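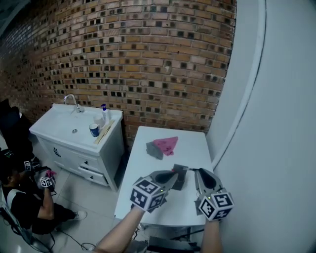 Hand-held grippers, version 2: springs, tags and drift
Himus Shop Talk > Home builds

ellia_bench
December 13, 2023
So we finally have the new grippers working at the shared shop! Two of us can record at once now. Cloth is still the hard one. My tracking is fine for the first 30 seconds or so of folding (slow hands, nice wide moves) and then the pose starts to wander. I've got 63 takes saved and I'd keep maybe half. Tags are the printed cube kind, same file I posted in October. Anyone else seeing drift? 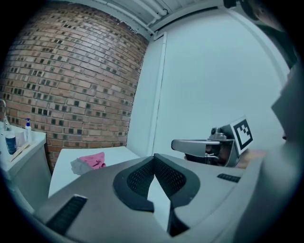
Re: springs, tags and drift
farquharson70
Your tags are too small, I'd bet money on it. I went up a size and most of my wander went away. Also, what spring are you using? Mine was so stiff my thumb quit before the battery did.

Re: springs, tags and drift
alberg_al
Disagree on the tags. Bigger cubes catch on everything and they make the whole thing top heavy. I'd look at exposure first. Shop lights flicker, and if your shutter is slow the tag edges go to mush every time you turn your wrist.

Re: springs, tags and drift
ellia_bench
Spring is the soft one from the Alberg parts list, and no thumb trouble so far. The exposure thing is interesting, I left it on auto and never looked again (oops). The wide lens gets me a ton of wall and ceiling to track against,

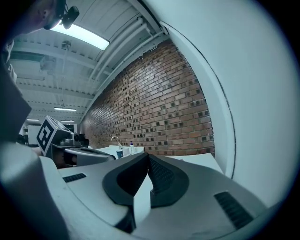
so I figured light would be the least of my problems. I'll lock it at 1/1000 tonight and redo the cloth takes.

Re: springs, tags and drift
farquharson70
1/1000 indoors is going to be awfully grainy. Still say bigger tags. Post both runs?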